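Updated 14/05/2021 – redid the marker part, the old version was a mess.

# Clear a shared table and set up a pen cup that people use

Quick one. For long work tables where everybody dumps markers and then can't find one. Took me 40 minutes the first time, way less now. Steps are in order, don't skip the testing.

## What you need

- One mesh cup. Black is fine, any color is fine. Mesh beats solid, you can see what's sunk to the bottom and dust falls out.
- Scrap paper, the ugly kind
- Damp cloth, dry cloth
- A shallow box or tray for sorting
- Rubbing alcohol if there's marker on the tabletop (there will be)
- Trash bag

No fancy organizer. I bought one for the Grangate office, 4 drawers and a spinning base, and people put snacks in it. Cup works better.

## 1. Everything off

All of it. Not "most of it". Pens, tape, cups, papers, somebody's charger. Put it on the floor or on another table, doesn't matter where as long as the top is bare.

If stuff is plugged in or bolted down leave it and work around it. Don't go unplugging things that aren't yours.

## 2. Wipe

Damp cloth first, long strokes, far end toward you. Then dry. Light tabletops show every smudge and some of them are just not coming out, so give it two tries and move on.

For marker lines: little alcohol on the cloth, rub, wipe again with water. Test a corner first. I took the shine off a patch of a table at Jandov doing this and had to hear about it until November.

## 3. Test every marker

Boring but this is the whole job. Cap off, one line on the scrap paper, cap on till it clicks.

- Good line – goes in the box
- Faint line – cap it, lay it flat, try again in a bit
- Nothing – trash
- No cap – trash, even if it writes. It won't tomorrow

Be mean about it. Bijan Mazandarani did this with the big bin at Warraich, 100 markers, and kept 40. Nobody missed the rest.

## 4. Pick what goes in the cup

Less than you think. If you have to pull three out to get one, it's too full. I go for a mix: a couple dark ones, a couple brights (pink and orange are easy to spot from down the table), one pencil, done.

Extras go in a bin somewhere else. Clear bin if you have one so you can see when its running low. Label it.

## 5. Put the cup at the far end

Not the middle. Middle is where people work and the cup gets knocked over by elbows and laptops. Far end, a bit off center, in a little from the edge. Everybody can still see it and the long part of the table stays open.

Check it from a couple of spots. Stand at one side, lean, reach. If you're stretching, slide it closer. Then keep cables clear of it, push them over to the side, into a tray if the table has one. A loop of cable next to a light cup = cup on the floor.

## 6. Fill it

One at a time, don't drop in a handfull. Tip the marker so the end is over the mouth of the cup, then let it go in. Straight down from high up and it bounces or hits the rim, and a light cup goes right over.

Which end up? People fight about this. I say colored end up if the barrel has color on it, so you can find the one you want from across the room. Some say tip down keeps the ink flowing. For double-ended ones it makes no difference, just be consistent.

On the table here it's a pink and black marker going in, black end down, with the cup still mostly room:

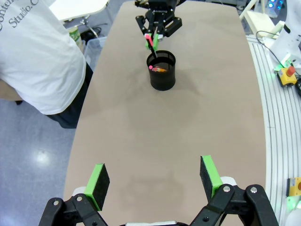
## 7. Keep it that way

Takes a minute at the end of the day:

1. Pick up loose markers
2. Caps on, click
3. Back in the cup, tilt and drop
4. Quick wipe if there's crumbs

Every so often dump the cup out and do the paper test again. When I skip it the dead ones build up and people start hiding good markers in their bags.

## Problems

**Cup tips over.** Too tall a load on one side. Spread them out, or put something heavy in the bottom – I use a few big washers. A dab of putty underneath also works, comes off with a fingernail.

**Cup slides.** Rubber feet, the stick-on kind. Or a square of shelf liner cut smaller than the base.

**Small stuff falls thru the mesh.** Paper clips and pencil leads don't belong in there. Get a little dish.

**Pens keep disappearing.** Yeah. Buy in bulk. The Irnel place orders 1,000 at a time and still runs out before the next order, no idea where they go. Tape flags on the caps helped a little.

**Ink on the mesh.** Soak in warm water with dish soap, old toothbrush, dry it upside down on a towel before anything goes back in. Wet mesh plus paper labels is a bad time.

Will add a bit on whiteboard markers when I get to it. Same idea but store those flat.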